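Sat 2 March

OK quick one tonight, I have to be up at stupid o'clock and there's still laundry in the machine. But I finished the Steltmont finale and if I don't type this now I'll lose it.

Spoilers. All of them. Go away if you're not caught up.

So. Petronella Mokgethi is gone. Gone gone. Not a coma, not a long trip to see her sister, she signed the house over and got on the bus and they played the whole theme song over it, the slow version, and then the cast card came up without her name. After 12 years! I know the contract talk had been floating around since November but I figured they'd settle. They always settle. Feltar left the show twice and came back both times with different hair.

And what a waste of a last week. Monday she's barely in it. Tuesday is all courthouse. Then one good scene with Precious Zwane in the diner, the two of them in the corner booth not talking about the fire, and it was the best thing the show has done in ages. Two actresses, one plate of fries, no music. I rewound it. Then straight to commercial and we're back with the Kowalchuk brothers yelling about the boat again.

I can't with the boat.

For anyone who skipped the winter (lucky): older Kowalchuk bought the boat with money from the mill, younger Kowalchuk says the money was his, there is a will, there is a second will, the lawyer has amnesia. That has been going on for 30 episodes. Thirty. The boat has never once left the dock. I don't think they have the budget to move it. 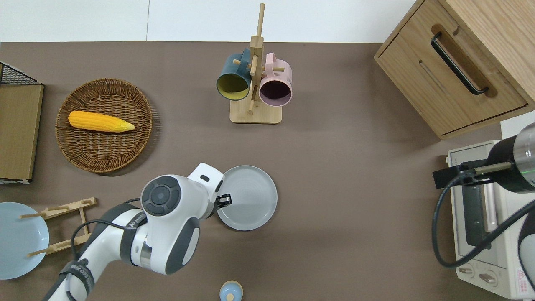 Pink mug and teal mug, ready for the next season.

Anyway. Comments on my last post were split on whether Precious knew about the letter. I said yes and I'm sticking with yes. Look at her face when the mailman comes in during the wedding episode. She doesn't look suprised, she looks tired. You don't play it tired if your character doesn't know. My cousin says the actress just has that face. Maybe. But then why does she lock the drawer?

Other stuff, fast, no order:

The new doctor. Fine. Good voice. Has so far diagnosed one person with something and it was wrong. Probably getting paired off with Precious by summer and I will complain and then I'll watch every minute.

The twins are now teenagers. They were in a high chair last spring. I've made peace with it.

Whoever does the hospital set, please turn on a light.

Feltar's speech at the town hall. I wanted to like it. He's great when he's quiet and they gave him four minutes of shouting about zoning. The bit at the end where he drops his notes and just leaves them on the floor, that was good, more of that please.

The crossover with Prinavcombe. Ugh. I get why they do it, same network, one lunch break apart, get the audience to stay put. But nobody from Steltmont has ever mentioned Prinavcombe before and now it's a short drive away and everybody has an ex there? My mother watches Prinavcombe and doesn't watch this, and she called me in the middle of it to ask who the man with the boat was. I said don't ask. She asked. We were on the phone till the credits and I had to watch the last part over.

Back to Petronella though. I started watching this show when I was 19, home with a broken ankle, and she was the first character I could tell apart from the others. She had that yellow raincoat. She was running the bait shop and lying to everyone and I thought she was the funniest person on television. They haven't let her be funny for so long. The last couple years were all hospital hallways and crying into a phone. So maybe it's a good time to go, I don't know. I'd have given her one more lie, a big dumb one, something about the bait shop. Instead she gets a speech on forgiveness that could of been read by anybody in the cast.

She sold it, to be fair. The pause before she picked up the suitcase, I had to go get a tissue.

Not sure yet if I'll do the weekly recaps when it comes back. I liked doing them, but they eat my whole Friday night and I'm always behind. Might go down to 2 a month. Might do only the good episodes, so that'd be a pretty short list lol. Tell me in the comments if you'd miss them.

Also someone asked where to find the old bait shop episodes. I have some on tape, bad quality, the first few minutes of one is a football game. I haven't seen them streaming anywhere. If you have, please please send me the link.

Dryer just buzzed. Night.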